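The Registrar of Balonholm

I should say right away that I never wanted to get married on a lighthouse. That was Dukow's idea. He'd seen it in a brochure at the dentist's, and he came home with half his face numb, waving this thing at me, and all I could make out was "thtairs" and "thunset."

There were 231 thtairs, by the way. I climbed them in my grandmother's shoes.

Balonholm is a lump of rock with a light on top and a ferry that goes out if the captain likes the look of the water. You can have the ceremony up in the lamp room (five guests, no more, and no tall ones) and then everybody troops down for soup. We'd paid the deposit to a company called Prarier Weddings, and they sent us a woman named Ailsa Imrie, who was planner, registrar, and soup. I liked her on the phone. She kept yelling at a goat.

So, the morning of. I was in the keeper's cottage at six, wide awake, listening to the wind try the windows one after another. My sister was supposed to be doing my hair, but she'd been sick on the ferry and was lying on the bathroom floor with her cheek on the tile, giving me instructions through the door.

"Twist it," she said. "Now pin it. Did you pin it?"

"I pinned something!" 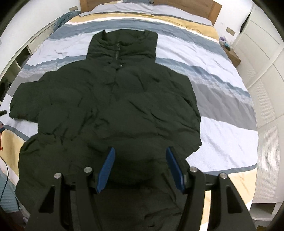 Then Ailsa knocked, and she had that look people get when they're about to tell you about a form.

"It's the license," she said. "It's made out for Hepburn."

"What's Hepburn?"

"The next island." She pointed out the window, and there it was, low and gray, with one tree. "Legally I can marry you there. I can't marry you here. Here I can only do you soup."

I sat down on the stairs and laughed until my pins came out. Dukow came around the side of the cottage in his good suit, saw me, and thought I was crying, so he started crying too, and then my sister yelled from the bathroom to ask who'd died.

"How far is it?" I asked Ailsa.

"Twenty minutes, if I row."

"You row?"

"Who do you think brought the goat over?"

I looked at Dukow. He looked at the water, then at my grandmother's shoes, and held out his hand for them so I could go barefoot down to the boat.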